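Início > Análises > Treino e estudo > Kits de sutura

Domingo, 25 de agosto de 2024
Por Mogens Toft

Análises / Material de estudo / Enfermagem e veterinária

Kit de sutura Brindberg: seis meses de uso

Comprei o kit de sutura da Brindberg em fevereiro, quando comecei a preparar as aulas práticas do curso de auxiliares de veterinária. Precisava de um conjunto que pudesse ficar em casa, para treinar à noite, e que aguentasse ser levado para a sala duas vezes por semana. Antes deste tinha um Imrie, emprestado, e é com esse que vou comparando.

A encomenda veio da Vurkemgate, a loja online, e demorou 10 dias úteis. A caixa exterior chegou amolgada num canto, mas o estojo estava intacto. O estojo é de fecho de correr, com elásticos para os instrumentos e uma bolsa de rede para os fios. Cabe numa mochila de trabalho sem ocupar o lugar do portátil.

O que vem no estojo

Porta-agulhas, pinça de dissecção com dentes, pinça sem dentes, tesoura reta, tesoura curva, cabo de bisturi, lâminas, fios variados com agulha montada e uma almofada de treino. Há também um folheto com os pontos básicos, em inglês e alemão. Os desenhos percebem-se sem o texto. Para quem nunca deu um nó com instrumento, o folheto não chega, e convém ter alguém ao lado nas primeiras vezes.

O porta-agulhas

É a peça que mais interessa e a melhor do conjunto. A cremalheira tem três posições e solta com pouca força. As pontas fecham direitas e não deixam rodar a agulha, mesmo as mais finas. No Imrie, ao fim de poucas semanas, a agulha já fugia para o lado quando se fazia força, e isso estraga o treino: a pessoa passa a compensar com o pulso e depois tem de desaprender.

Os anéis são um pouco apertados. Com luvas de tamanho grande, o meu polegar entra, mas custa a sair. O Oddur Riis, que dá as aulas comigo, tem mãos maiores e prefere segurar o instrumento na palma, sem meter os dedos. Funciona bem assim, e acabámos por ensinar as duas pegas.

As pinças

A pinça com dentes cumpre. A pinça sem dentes veio ligeiramente torta, com uma ponta um nada mais comprida do que a outra. Escrevi à Vurkemgate, pediram uma fotografia e enviaram outra em 5 dias, sem exigir a devolução da primeira. A substituta está em condições.

A mola das duas é mais dura do que estou habituado. Depois de uma hora de exercício sente-se na mão. Os alunos queixaram-se disto mais do que de qualquer outra coisa.

As tesouras e as lâminas

A tesoura reta corta bem o fio e continua a cortar. A curva é fraca. Mastiga a gaze e deixou de fechar bem na ponta ao segundo mês. Uso-a para abrir embalagens e pouco mais. Se o fabricante a tirasse do estojo e baixasse o preço, não me fazia falta.

As lâminas vêm embaladas uma a uma e encaixam no cabo sem folga. Para as retirar é preciso uma pinça e algum cuidado, como em qualquer cabo deste género. Falta um recipiente para as usadas. Comprei um à parte, e recomendo a quem treine em casa que faça o mesmo antes de abrir a primeira.

Os fios

Vem nylon e seda, em várias espessuras. O nylon tem bastante memória e sai da saqueta em espiral; convém esticá-lo com os dedos antes de começar. A seda é agradável de trabalhar e o nó assenta logo ao primeiro lançamento. O material é só para treino, está escrito em cada saqueta, e as datas de validade não são para levar a sério num produto destes.

Para reposição tenho comprado os fios da Flustel, que servem perfeitamente e vêm em caixas maiores. A agulha da Flustel é um pouco menos afiada, mas num curso de iniciação isso passa despercebido.

A almofada

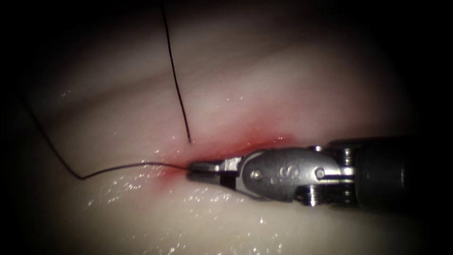 Os primeiros exercícios de cada módulo são sempre pontos simples isolados. Só depois passamos ao colchoeiro vertical e à contínua. Com esta ordem, os alunos ganham primeiro noção da distância ao bordo e da profundidade da passagem, e a tensão do nó vem a seguir, quando a mão já sabe o caminho.

A almofada da Brindberg aguenta razoavelmente este programa. O material rasga quando se puxa o fio para cima em vez de o puxar para o lado, e nesse aspeto é mais severo do que o da Imrie. Não me parece mau. Um aluno que rasga dois ou três pontos corrige o gesto depressa.

O que me incomoda é a base. Escorrega em mesas lisas e obriga a pôr um pano húmido por baixo, ou fita-cola dos dois lados. Também apanha pó e pelos com facilidade. Lavo-a com água morna e detergente da loiça, seco-a com papel e polvilho com um pouco de amido de milho. Guardada sem o amido, fica pegajosa ao toque.

Preço e reposição

Paguei 443 coroas pelo estojo completo, portes incluídos. Para a turma encomendámos depois um lote maior, que ficou em 1.838 coroas com desconto de quantidade. A almofada vende-se em separado. O porta-agulhas, que era a única peça que eu gostaria de comprar avulso, não se vende fora do estojo. Perguntei duas vezes e a resposta foi a mesma.

Para quem serve

Serve a estudantes de enfermagem, de medicina ou de veterinária que queiram treinar em casa, e a formadores com turmas pequenas. Quem já tem instrumentos próprios fica melhor servido com uma almofada e uma caixa de fios. Para treino de planos profundos não serve, é preciso outro tipo de modelo.

A favor: porta-agulhas, tesoura reta, estojo, assistência da loja.
Contra: tesoura curva, mola das pinças, base da almofada, folheto sem português.

Voltava a comprar. Da próxima encomenda peço logo almofadas a mais, porque são a peça que se gasta primeiro.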